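How to Budget for a Two-Arm Bench Cell for Cloth Handling

Posted by Tatsuya Sakamoto
Last updated Sep 5, 2025

Most first budgets for a two-arm bench cell list the arms, a computer and a line for "misc." The arms are the easy part. Overruns come from the items that are bought in small orders after the arms arrive, charged to whichever account is open at the time. The method below is the one we use in Hitamville for cells that handle garments, towels and bagged goods. It assumes hobby-class or light research-class arms, one operator, and no guarding beyond a marked floor area.

Step 1. Write the task down before asking for prices

State the largest item the cell must handle, the smallest, and what "done" means. "Fold shirts" is too loose to buy against. "Take an adult T-shirt from flat to a folded stack, one shirt at a time" is usable. The largest item sets the reach and the table size. The thinnest item sets the gripper.

Leave bimanual work in the specification only if the task calls for it. Holding fabric by two points calls for it. Moving a folded item from one place to another usually does not, and a single arm takes close to half off the hardware lines.

Step 2. Size the table and the mounting

Measure the largest item laid out, then add clearance on both sides for the arms to come down at an angle. Check that the tabletop edge will accept a clamp. A table with a lip or a metal apron under the edge may need a backing board, and that should be priced now.

Bar clamps are adequate for a trial period. Budget for bolted mounts if the cell will stay in one place past November or past whatever your review date is. A clamp that creeps will spoil your calibration, and the labor to redo it costs more than the bolts.

Put a cover cloth on the list. It protects the tabletop and keeps thin fabric from sliding. Buy two of the same pattern so that one can be washed without changing the background your cameras see.

Step 3. Price the arms as complete sets

Ask each supplier for one figure that covers arms, motor drivers, power supplies, cables and grippers. Quotes that leave out the last two look cheaper and are not comparable. When we asked Travar and Holberg for the same two-arm set, the first totals were far apart. Once cables and power supplies had been added to the lower one, the gap closed to 574 dollars.

Ask in writing:

Which motors are stocked as spares, and at what unit price
Whether the wiring harness can be bought separately
Whether gripper files are supplied for printing
Who pays freight on a warranty return
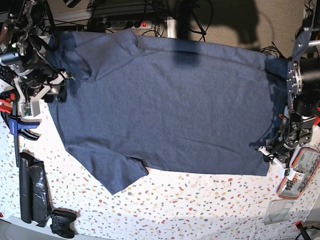 Fingers are a consumable. Print or order at least two full sets at the start, and put a further set in each quarter of the plan. If you have no printer, get a per-part price from a local shop before you commit to a gripper design. Fabric work also calls for finger pads with more grip than bare plastic, and pads wear faster than the fingers do.

Step 4. Power, wiring and controls

Add up the peak draw of both arms, the computer and the cameras, and compare it with the circuit the cell will share. Use a switched power strip within reach of the operator for trial work, and price a proper emergency stop for anything longer. The strip is not a substitute for one.

List the following separately, each with its own part number: extension cables, strain relief, cable sleeve, spare connectors, the operator's input device, and cases for any bare boards. Our allowance for this group is 200 dollars per cell. It has been spent in full every time.

Step 5. Test items

Buy the garments from the same budget. Get several fabrics and at least one dark color, as dark cloth hides its own folds from a camera. Test items stretch and pill, so plan to replace them. Keep a few unused for acceptance tests and do not let them drift into daily use.

Step 6. Labor and contingency

Assembly and first calibration of a two-arm cell takes us 7 working days with one technician. Enter that at full cost even if the technician is salaried. Then add contingency as a fixed line with a named owner. In the Tamura cell we had no such line, and nearly all of the late spending went through as office supplies, where it could not be traced at the year-end review.

Step 7. Phase the orders

Order one arm set, the table, the clamps and the wiring group first. Hold the second cell, bolted mounts and spare motors until the first cell has passed its acceptance test. Ask the supplier to hold the quoted price for that period and have the expiration date printed on the quote.

File the quotes, the task statement from Step 1 and the acceptance test together. The next request for funds will be checked against all of them.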